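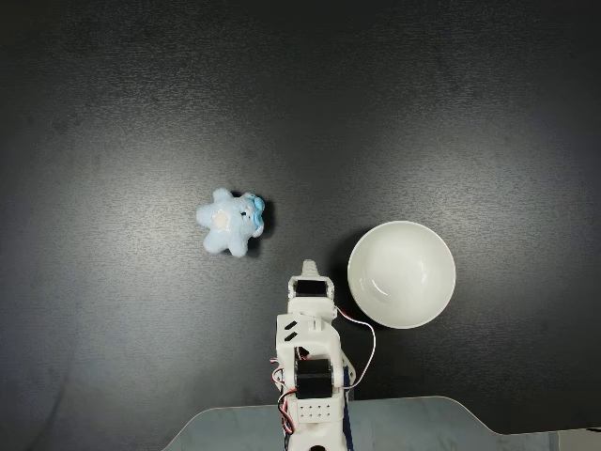 # Is a "negative split" plan worth paying for, or is it just "start slow" with a logo on it?

**Huw Gethin**

I've run 2 marathons. Both went the same way. I felt great through the half, told myself I'd finally figured it out, and was shuffling by mile 20. Second time I had to walk most of the last three miles, with people in costumes going by me.

My third is in March. It's the Dolitz race, which is mostly flat along the river and then has that long drag up through the park after mile 21. A guy in my running group keeps pushing the Estuvora pacing plan. You put in a recent half marathon time and it gives you a target for every single mile, with the first 10 set slower than your goal pace and the rest getting quicker. They want money for the full version and the sales page is all testimonials, no numbers that I could find. I asked the guy how much faster he ran with it and he said he "felt more in control," which I take to mean no faster.

What bugs me:

- Every winner I've ever watched seems to go hard at some point and hang on. If saving it for later was so great, wouldn't they all be sitting in a pack until the last mile?
- My watch is never right. In the last race it had me a good bit long by the halfway mark. How am I supposed to hit a mile split to the second with that?
- The plan has you speeding up on the exact section where Dolitz goes uphill. Did anyone at Estuvora look at a course map?

I run four days a week, long run on the weekend. I'm not trying to qualify for anything. I'd like to finish running. Has anybody used one of these and gotten a result they can point to? Please don't just tell me to trust the process.

---

**Torunn Nyberg**

I paid for it two years ago. I don't think you should.

It isn't bad advice. Most people who fall apart at 20 went out too fast, and you sound like most people. But the part that helps is one sentence long and you already know it. The rest is a spreadsheet that has no idea what hill you're on. I emailed them about exactly that and got back a form reply thanking me for my interest in the app.

On the winners: I'd quit using them as a guide altogether. Someone who wins by breaking away has done the kind of mileage you and I will never do, and what looks like a reckless move on TV may be a pace they've practiced over and over. You also don't see much of the runners who tried the same thing and blew up, as the camera leaves them. And plenty of big races do sit in a pack for most of the way. You remember the ones that didn't.

On the watch: turn off the automatic lap and press the button yourself at each mile marker. Ignore the "current pace" number, it jumps around too much to be any use, and it's worse under bridges and next to tall buildings. Part of the extra distance is probably you, too. If you swing wide on every turn you really are running farther than the course. With manual laps your splits match the signs, or at least they match where somebody put the signs, and I've run races where I had doubts about that.

What I'd do for your race, for free:

1. Take your half marathon time, double it, and add 10 minutes at the very least. If you've blown up twice, add more. That's your goal, however insulting it looks.
2. Run the first three miles slower than that pace. You should be getting passed a lot. It's unpleasant.
3. Settle at goal pace and stay there until the bottom of the park hill.
4. Go up the hill by effort and let the split be ugly. Don't try to win it back in the next mile.
5. If you have something left at the top, use it.

My first half was slower than my second exactly once, and that was in a race where I started with a cold and was too scared to push. Best marathon I've run. I wouldn't build a theory on it.

One question back at you. What are you eating out there? You wrote all that about pacing and nothing about food.

---

**Huw Gethin**

Food: one gel at the half in the first race, two in the second. Water at most of the tables. I figured the gel thing was mainly the gel companies talking.

The "double it and add 10" rule puts me slower than my last finish, the one with walking in it. Does that make sense to you?

---

**Torunn Nyberg**

Check which half you're using. If it's an old one from before you took a winter off, or it was on a hot day, or there was a mountain in it, the math is junk. If it's recent and flat and you still ran the full faster than the rule says while walking three miles, then you're fitter over the long distance than I guessed and you can take the 10 down. Don't take it to zero.

I'm suspicious of gel companies too and I still take one every half hour or so. Two for a whole marathon is very little. Try more on your long runs before you try it in a race, your stomach may object. I use whatever's cheap. The Mivska ones are fine if you can get them open with cold hands. Fuchs makes one with caffeine that I wouldn't touch again.

---

**milepost_mary**

use the app!! I did Estuvora for my last two fulls and took a big chunk off both. before that I was only running two days a week with no long runs so maybe it was partly the training lol. but having the numbers kept me calm at the start. the hill thing is real though, I just ignored it on the hills

---

**backofthepack200**

Skip the app, skip the math, line up behind a pace group. Dolitz has had one every year I've run it. Somebody carries a sign on a stick and you stay behind the stick.

Caveats, as I've been burned by this. Pacers are human and some go out too fast to "bank" time, and that will wreck you same as doing it alone. Ask before the start whether they plan to run even miles or even effort. If they say they're banking a couple of minutes before the hill, pick the next group back. Also the field is 3000 people and the first water table gets ugly when a whole group hits it at once. I drop to the back, get my cup, and take a full mile to catch up again. Don't sprint to rejoin.

I disagree with Torunn about letting yourself be passed for three miles. One mile is plenty on that course. The start is so crowded you won't have a choice in the first one anyway.

---

**Huw Gethin**

Okay. It was an old half, and it was a hilly one, so my numbers were off in both directions. I'm going to run a flat one by myself in training and redo it. Not buying the app. Mary, I'm glad it went well, but going from two days a week to a real schedule would have taken a big chunk off mine too.

I'll try the gels on my next long run. I'm still not convinced about those, and I'll ask the pacer about banking before I stand behind anybody's stick.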